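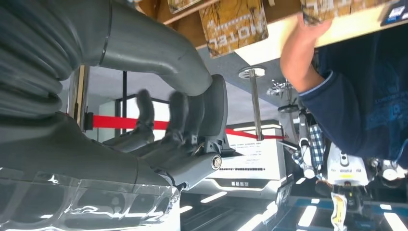

Cimetport Tabletop Club: Reviews Desk

Wadico card sleeves, standard size, matte. Bought two packs out of club money in March, used them hard since. Quick writeup before I forget which complaints go with which brand.

Short version: good sleeves, bad box, buy them if you shuffle a lot. Longer version follows.

What we sleeved. The whole trading deck from the club copy of Wumbei, plus the event cards, plus the starter hands that everybody bends. I did most of it in one evening, Cillian Hanrahan did the rest while watching a game on his phone, and yes you can tell which ones are his. Corners not pushed all the way down. Redid 11 of them later.

Fit. Snug. Cards go in with a little push and stay in. Hold one upside down and shake it, nothing. The Tokitz sleeves we had before would drop a card if you looked at them wrong, and after a few months the openings had flared out so the deck leaned to one side like a bad sandwich. None of that so far. Width is right on, height leaves a small lip at the top, maybe a hair more than I'd like. If you're picky about lip you'll notice it. I stopped noticing by the second game.

Shuffle. Big one for us. Matte back, slightly rough, slides nicely without shooting off the table. Riffle works if you have decent hands. I don't, so I mash shuffle, and the corners go in clean about nine times out of ten. New sleeves always feel great though so I waited on this review. After a couple months of weekly play they are a bit grippier than day one. Still fine. Humid nights they clump. Fan them out once and they let go.

Clarity. Front is clear, not frosted, and small text reads ok from across the table. Some glare under the overhead lights if you lay the card flat. Tilt it and its gone. Arlo Haverford has worse eyes than me and wears the strong glasses and he had no trouble with the tiny italic stuff on the event cards, which he did complain about with the Tokitz ones. Colors look the same in and out of the sleeve. Dark cards show finger smudges more. Wipe with a dry cloth, don't use anything wet, the seam lets moisture in. Learned that on my own cards thankfully.

Durability. Two splits so far, both along the bottom seam, both in the cards that get drawn every single turn. Acceptable to me. No peeling at the corners. No cloudy patches. Backs have light scuffs you only see at an angle, so no marked card problem yet, and I did check, because someone asked after losing three times in a row.

The box. Terrible. Thin cardboard, tab tears the first time you open it, and no way to reseal it. Leftover sleeves end up loose in the bottom of the game box, collecting dust, which then gets inside the sleeve with the card and drives you nuts. Put the extras in a zip bag right away. Also the inner wrap is that crackly kind that splits everywhere except where you pull.

Size warning. The front of the pack says standard and the back lists the measurment in tiny print. Read the back. They make a mini size with almost the same packaging, same color stripe, and the shop had them on the same hook. I nearly walked out with the minis.

Sleeved deck size. Thicker, obviously. The Wumbei insert does not hold the full deck once its sleeved. We took out the center divider and laid the cards sideways, lid sits up a little but closes with a band. If you want the insert to stay as is, get the thin version, but I tried a friend's and they felt flimsy and stuck together.

Price. 38 for the two packs with tax, and I have most of a pack left over. Not the cheapest. Tokitz is cheaper and you'll be buying it again by fall.

Would I sleeve everything we own? No. Games that come out twice a year can live without. Anything with a deck you shuffle every round, yes, and anything with dark borders, since those show white edges so fast.

Rating: 4 out of 5. Loses one for the box.

Leftover sleeves are on the shelf by the door, in the zip bag. Take what you need for club games, ask before using them on your own stuff. Next up is the folding dice tray, whenever Arlo brings it back.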